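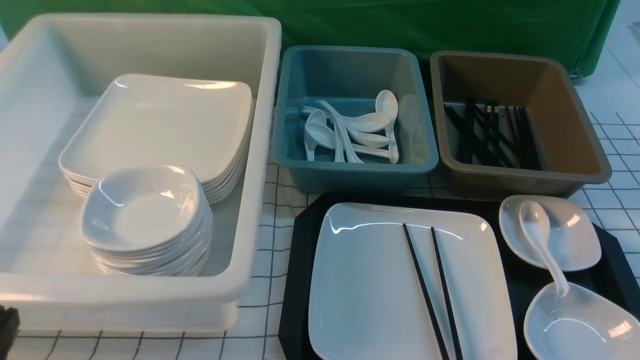
Ticket: Place setting demos, left arm stalls after bowl pickup
Opened by: Daryna Antoniuk
Assigned to: Luuk Lambrechts
Priority: Medium (was High, then Low, then Panagiotis saw it)
Component: Flillero teleop, hand controllers
Status: Resolved, with grumbling

Daryna Antoniuk wrote:

Recording the place setting task by remote control on the Aken station. Operator takes a plate from the white bin, puts it on the tray, then the small bowl, then the spoon, then the chopsticks. Plate goes fine. When I close the left gripper on the top bowl and start to lift, the arm stops dead. My hand keeps going. The arm catches up all at once a moment later, as if it had remembered an appointment.

Out of 40 demos this morning I had to throw away 35. The remaining five look like they were performed by someone who is afraid of bowls.

Steps to reproduce:
1. Start a session with both controllers.
2. Place the plate.
3. Grip the top bowl by its near rim and lift.
4. Wait for the stall. Bring a book.

Expected: arm follows hand.
Observed: arm thinks about it.

Luuk Lambrechts wrote:

Does it stall if you lift without gripping anything? Also please attach the session log and tell me which profile you are on.

Daryna Antoniuk wrote:

Log attached. Profile is "tableware_default". Empty lifts are smooth. Plates are smooth. Spoons are smooth apart from the usual problem that they are spoons.

Luuk Lambrechts wrote:

Log shows the force limiter on the left wrist tripping right after gripper close. When it trips, the follower holds position and the leader keeps sending, so you get a queue of commands and then the jump. The jump is a separate bug and I am pretending not to have seen it until this one is closed.

Try lowering the grip force on that profile and run ten more.

Daryna Antoniuk wrote:

Lowered it. Stalls are the same, and now I can also drop the bowl.

Tihomir Jurić wrote:

Passing by. Are you gripping one bowl or two? They nest pretty tightly. If the lower jaw goes a bit too deep it takes the second rim along, and then you are lifting against the stack. I did this for most of July on the Humphreys station and blamed the network the whole time.

Daryna Antoniuk wrote:

I would like to say one. I have just gone back through the wrist video and I would no longer like to say anything.

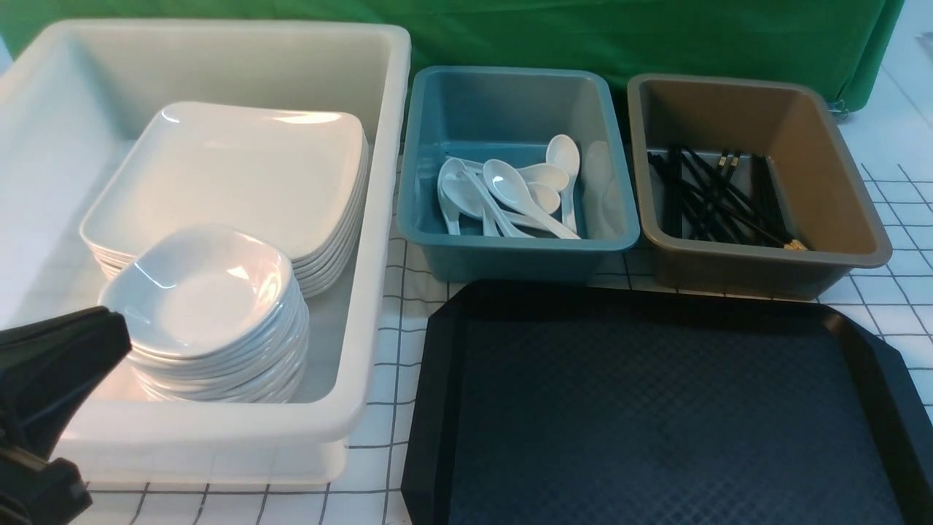

Can I fix a bad grasp partway through a demo and keep the recording?

Keep it if the correction is short and deliberate: open, back off, grasp again, carry on at normal speed. Throw it away if the limiter tripped at any point, as the recording then contains commands the arm never carried out, and the policy will learn from both versions of events.

(Moved up from the internal help page by Luuk, who got tired of pasting it.)

Luuk Lambrechts wrote:

OK, so two things going on. Tihomir is right about the second bowl in most of the bad runs. But there are a few in the log where the video shows a clean single bowl and the limiter trips anyway. Left wrist only. Daryna, when was that wrist last zeroed?

Daryna Antoniuk wrote:

The station sheet says Fri 28 January, initials P.P.

Prys Phillips wrote:

Those are my initials. I zeroed it with the old fingers on. The new ones went on afterward and I assumed whoever fitted them would zero it again. I have since looked up who fitted them, and that was also me.

Luuk Lambrechts wrote:

Thank you for your cooperation. The new fingers are heavier, so the wrist thinks it is carrying something before it has picked anything up. Add a bowl and a bit of friction from the stack and it hits the limit.

Please do the following in order:
1. Park both arms, grippers open, nothing touching.
2. Load the tool file for the new fingers. Left and right are separate files. Yes, still.
3. Zero both wrists.
4. Put the grip force back to where it was.
5. Run a short batch and send me the log even if it looks good.

Daryna Antoniuk wrote:

Done. Also changed how I approach the stack: come in higher, touch only the top rim, slide it a little toward me to break it loose, then lift. It adds a moment to each demo and looks slightly smug, but it works. Ran 68 demos this afternoon. 3 stalls, all of them double bowls, all of them me.

Panagiotis Sarantis wrote:

Can we mix these with the five good ones from the morning?

Daryna Antoniuk wrote:

Please don't. Different approach, different wrist zero, different state of mind. I tagged the morning batch "exclude".

Panagiotis Sarantis wrote:

It is already in the Jenemano training set.

Luuk Lambrechts wrote:

Then please take it out of the Jenemano training set.

Panagiotis Sarantis wrote:

Out.

Luuk Lambrechts wrote:

Closing. Root cause: wrong tool file and stale wrist zero on the left arm, made worse by nested bowls. Station sheet now has a line for "fingers changed" with a box for the zero right next to it. Prys has been shown the box.

The jump after a held position has its own ticket. Until that is fixed, if the arm stops, stop your hand too, release the clutch, and bring the controller back to where the arm is before you engage again.

Prys Phillips wrote:

Does the box need initials?

Luuk Lambrechts wrote:

Yes, Prys.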